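Cantina Benavides: novo regulamento de utilização da cozinha partilhada

Informação aos residentes e às associações utentes
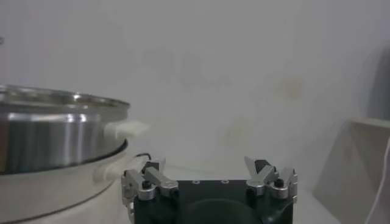

A Direção da Residência Benavides informa que entra em vigor, no início de julho, o novo regulamento de utilização da cozinha partilhada do edifício Lallura. O documento substitui as normas provisórias afixadas aquando da reabertura do piso térreo e resulta das observações recebidas durante o período de consulta interna, no qual foram apresentados 77 contributos.

A principal alteração diz respeito às reservas. Os pedidos passam a ser efetuados exclusivamente através da plataforma Stestell, com uma antecedência mínima de três dias úteis. Deixam de ser aceites pedidos verbais na portaria, bem como inscrições na folha em papel, que será retirada. Cada reserva tem a duração máxima de duas horas e inclui o tempo necessário à limpeza das bancadas e à arrumação da loiça.

O horário de funcionamento mantém-se entre as 8 horas e as 22 horas. As associações com protocolo em vigor conservam o acesso prioritário ao final da tarde, desde que confirmem a sua presença até ao dia anterior. A falta de comparência sem aviso, quando repetida, determina a suspensão do direito de reserva até ao fim do mês em curso.

No que respeita à conservação de alimentos, todos os recipientes guardados nos frigoríficos comuns devem ostentar o nome do utente, o número do quarto e a data de entrada. Os produtos sem identificação serão retirados na limpeza semanal. Recorda-se ainda que os óleos alimentares usados devem ser depositados no contentor próprio, junto à saída para o pátio, sendo expressamente proibido o seu despejo nos lava-loiças.

O pequeno equipamento elétrico de uso pessoal continua a ser permitido, mediante registo prévio nos serviços de apoio, e não pode permanecer ligado à corrente na ausência do utente. As avarias no equipamento comum devem ser comunicadas à Minitz, entidade responsável pela manutenção, através do formulário disponível na plataforma. Solicita-se que não sejam tentadas reparações pelos próprios utentes.

A caução anual das associações mantém o valor atualmente praticado. Os residentes continuam isentos.

O texto integral do regulamento encontra-se disponível para consulta na secretaria e na área reservada da plataforma Stestell. Os pedidos de esclarecimento devem ser dirigidos, por escrito, aos serviços de apoio ao residente.

A Direção da Residência Benavides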